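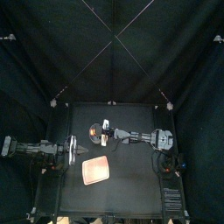

How many examples does a two-armed robot need before it can put a lid on a bowl? Fewer than most teams collect, if the people who collect them are allowed to be slow and to make mistakes.

Published in January
By a contributor at Plavano

I have worked 2 years on the collecting side of such projects, and I want to argue against one habit. We count too much. At the end of the Skotier project we had 3,252 recordings of kitchen tasks, and this number was on the first page of every report. I never saw on that page how many of them began from the same starting place, or how many ended with the lid a little crooked and were kept anyway.

A bowl and a lid look like a simple pair of things. For the person who guides the arms they are not so simple. A transparent bowl is hard to judge, because you see the table through it. A flat lid is hard to pick up, because the fingers must find an edge. One operator slides the lid first, another one tips it. Both ways are good, but if you mix them without writing down which is which, the system may learn something in the middle, and the middle is often the worst choice.

At Sayce the rule was 14 recordings in one hour. I understand why a manager likes such a rule. But people who are in a hurry start to repeat the same movement -- the one that worked last time -- and they put the objects back always in the same spot. The recordings become clean and very similar. Then somebody turns the bowl a little and the robot reaches for the old place.

With Fira we tried the opposite. We had six starting layouts for each task, changed after every attempt, and the operator was asked to keep the failed grasps if he corrected them. The total was smaller and some colleagues were unhappy with it. I still prefer those recordings. A correction teaches where the danger is -- a perfect run does not show it.

I do not say that quantity is useless. I only ask that the person who sits at the controls has a word in deciding what is a good example. At present this is decided mostly by people who read the table of totals afterwards.

Last updated: January
14 comments · 6 shares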